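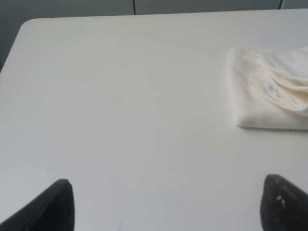

Wavska Pocket Recorder

I've been covering council meetings for the Mernport newsletter for 19 years, and in that time I've got through more recorders than I care to admit. The Wavska is the one I now sell, and I sell it because I got fed up with telling people where to find it and then hearing it was out of stock. So I buy them in myself, a boxful at a time, from Limsakul, and post them out from my spare room.

It's a plain little thing. One big button on the front starts it, the same button marks a moment you want to come back to, and the slider on the side stops it. I like the slider. With my old one I once pressed stop when I meant to mark a quote, right in the middle of the harbour parking debate, and Eifion Pumphrey (who was chairing) has never let me forget that I had to ring him up and ask what he'd said.

That's really what I want to talk about, because people write to me asking whether they need a recorder at all when they've got a phone. Well, maybe not! If you do one interview a month, use your phone and keep your money. But if you're in press seats a lot, a phone is a pain. It rings. It runs down just as the public questions start. And if somebody official asks you to put your phone away, there goes your recording as well. I've found people are far more relaxed about a small recorder sitting in plain sight, and I always say out loud that it's running before I ask anything. Please do check the rules for whatever building you're in – some places want to be told beforehand, and courts are a different matter altogether.

What you get in the box: the recorder, a short charging lead, a wrist strap and a foam cover for the microphones. The foam cover is for outdoors. I leave mine on all the time and it sounds fine.

The bits people ask about

Battery. It goes 19 hours on a charge with the screen dimmed. I've never run one flat in a day, and I've sat through some budget meetings.

Storage. You get 428 hours at the ordinary speech setting, less if you turn the quality up. For talk you don't need to turn it up. There's no card slot, so copy things off now and again.

Pick-up. Good across a table, good enough from the third row if the speaker uses the house microphone. It won't do miracles with someone mumbling at the back. There are 3 microphone settings (close, room and hall) and I'd leave it on room until you've had a play with the others.

Marks. When you plug it into a computer, each mark shows up as a time in a little text file next to the recording. This is the best thing about it by a mile. Ngọc Khúc, who edits my copy, asks me to send the text file along with the story so she can check every quote against the tape, and it's saved us both from a couple of very awkward phone calls.

What I don't like. The clip on the back is weak and I wouldn't trust it on a coat. The beep when you switch it on is louder than it should be, though you can turn it off in the menu under Sounds. And the clock doesn't change itself in August if you take it on holiday somewhere, or at any other time, so set it by hand.

Cilach case

I also keep the Cilach case, which fits the recorder with the foam cover on. It's a soft zip one with a pocket for the lead. Precious Maluleke bought five for her trainee reporters and then came back for more, so either they're good or her trainees lose things. Grey only at the moment. I'm waiting on the blue.

Ordering and returns

Orders go out on weekdays, second class unless you ask. If you're buying for a newsroom or a student paper, write to me first and I'll see what I can do on the price. Wanpen Wattanapong looks after repairs, and anything that fails in the first year gets mended or swapped. If you simply don't get on with it, send it back within a month with the strap and lead and I'll refund you. Do wipe your recordings off first, please! I don't listen to them, but your sources don't know that.

Stock checked January 18, 2025. Recorders in, grey cases in, spare foam covers back soon.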